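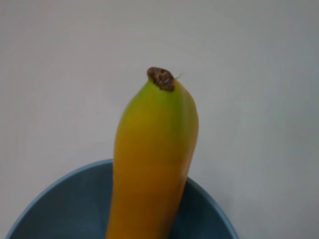
Search this site
Enter keyword Go

Household Economics, Unit 6: What date labels do and don't tell you
Notes by Styliani Balaskas
Posted in June

Start with a plain question. When a carton says "best by," who decided on that day, and what were they trying to protect? Most people in this room assume it was a safety scientist. I'd like you to assume a good deal less.

In the United States, with infant formula as the main exception, there is no general federal rule requiring date labels on food. The date is usually the maker's own guess at when the product stops tasting the way they want it to. That guess may rest on careful testing. It may also rest on what a competitor prints. You can't tell from the package.

Terms you will meet:

Best by / best if used by – about quality. Crackers go soft, coffee goes flat.
Sell by – a note to the store about stock. It was never written for you.
Use by – usually quality again, though many shoppers read it as a safety deadline.

Fresh produce sold loose mostly carries no date. People decide about bananas by color, feel and smell, and they manage. Keep that in mind when someone tells you shoppers would be helpless without a printed day.

Now the survey you were asked to read. Gerardo Pangilinan sent forms to households in Todville and got 1,828 back. The headline result is that 70 percent "regularly" throw out food because of the date. I have three complaints. First, "regularly" was never defined on the form. Second, people are bad at remembering what they threw away, and worse at admitting it. Third, the forms went out with a flyer on food waste, so everybody knew what the answer was supposed to sound like.

The follow-up is better, though small. 14 households kept a bin diary and weighed what went in. Their waste didn't match their earlier survey answers at all well. Pangilinan puts this in a footnote. I would have put it on page one.

Be just as careful with claims from the other side. The Mata grocery chain says its new labels save each family $350 a year. Saved compared with what? I wrote and asked, and got a brochure.

None of this means you should ignore dates. Chilled ready-to-eat food can carry germs that you won't see or smell, and a sniff test is no help there. Storage matters too: a date assumes the fridge was cold and the package stayed shut.

For next class: pick one dated item at home, write down the exact wording, and find out what the maker says it means. If you can't find out, write that down. Bring the wording, not your opinion of it.

Comments (3)

Mudassar Rana
Does the formula exception cover toddler drinks too? The handout doesn't say.

Chaimae El Sherbiny
I worked in a store for years and we pulled milk on the sell by date every time. Customers wouldn't touch it even at half price.

Gebremedhin Shiferaw
Bin diaries have their own problem. I'd waste less too if I had to weigh it.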